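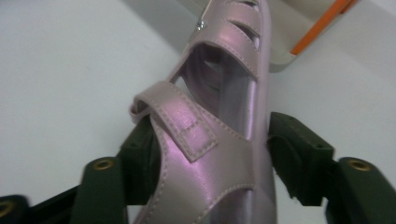
*Sandalia infantil lila con tira de cierre y pespunte claro.*

**NOTA DE PRENSA**

# Los semáforos de Zitau vuelven a hablar, y esta vez con cierta educación

**Zitau, 26/03/2022.** La Asociación Marquez de Personas Ciegas y con Baja Visión anuncia la puesta en marcha del nuevo sistema de avisos acústicos en los cruces de la avenida de Dillau, cuatro en total, que llevaban en silencio desde que una reforma del alumbrado los dejó sin corriente. El silencio, según la respuesta municipal de entonces, era «transitorio». La asociación agradece la precisión del adjetivo y celebra que el tránsito haya concluido.

Los dispositivos, fabricados por Mavitz, se activan con un mando de bolsillo o desde el teléfono. Emiten un tono de localización para encontrar el poste, otro distinto para cruzar y uno más rápido cuando el tiempo se acaba. El volumen se ajusta al ruido de la calle, de modo que a las tres de la madrugada el semáforo murmura y a la hora de salida de los colegios se hace oír por encima de las furgonetas en doble fila.

La asociación ha repartido ya 200 mandos entre sus socios y dispone de más para cualquier vecino con discapacidad visual que lo solicite, esté o no afiliado. El mando es gratuito. La pila también, al menos la primera.

«Durante meses crucé guiándome por el arranque de los coches, método que funciona muy bien hasta que aparece uno eléctrico», explica Arnel Malabanan, presidente de la asociación y usuario de bastón blanco. «Un señor muy amable me ayudó a cruzar en febrero. Yo estaba esperando el autobús. Le di las gracias y volví a cruzar solo, que tiene más mérito».
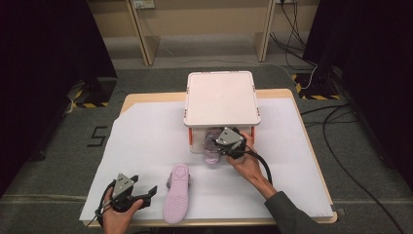
*Mesa con papel blanco y recipiente de plástico con tapa y cierres naranjas.*

## Lo que cambia en la avenida

El sistema anterior reproducía el canto de un pájaro que ningún ornitólogo consultado supo identificar. Sonaba igual en las dos direcciones del cruce, con lo que anunciaba a la vez que se podía pasar y que tal vez no. Los nuevos avisos usan tonos diferenciados para cada sentido y una vibración en el pulsador, útil para las personas sordociegas.

Junto a los postes se ha colocado pavimento podotáctil en los rebajes de la acera. La asociación pidió que las franjas condujeran al paso de peatones, petición que se atendió en la segunda visita de obra. En la primera conducían a una papelera.

Queda pendiente el cruce de la estación, donde el poste está instalado y conectado, pero una terraza ocupa el espacio para llegar hasta él. Las conversaciones con el establecimiento avanzan mesa a mesa.

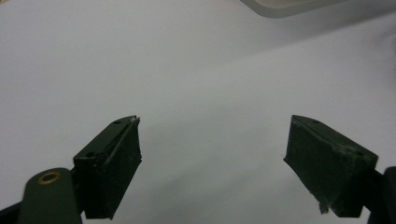 El coste de los mandos se ha cubierto con las cuotas y con la venta de lotería de la asociación, que como de costumbre no resultó premiada. La instalación y el mantenimiento corren a cargo del Ayuntamiento, que se ha comprometido a reparar las averías comunicadas por teléfono. Para quienes prefieran ensayar antes de estrenarse con tráfico real, la asociación organiza recorridos de prueba acompañados por una técnica de rehabilitación. Se recomienda traer calzado cómodo y paciencia con los patinetes.

## Sobre la Asociación Marquez

La Asociación Marquez atiende en Zitau a 801 socios con ceguera o baja visión. Ofrece cursos de orientación y movilidad, apoyo con lectores de pantalla y una fonoteca de 900 títulos, entre ellos varias novelas que sus narradores no llegaron a perdonar.

**Contacto para medios:** Arnel Malabanan, Asociación Marquez, Zitau. Esta nota está disponible en braille, audio y letra ampliada a petición de las redacciones.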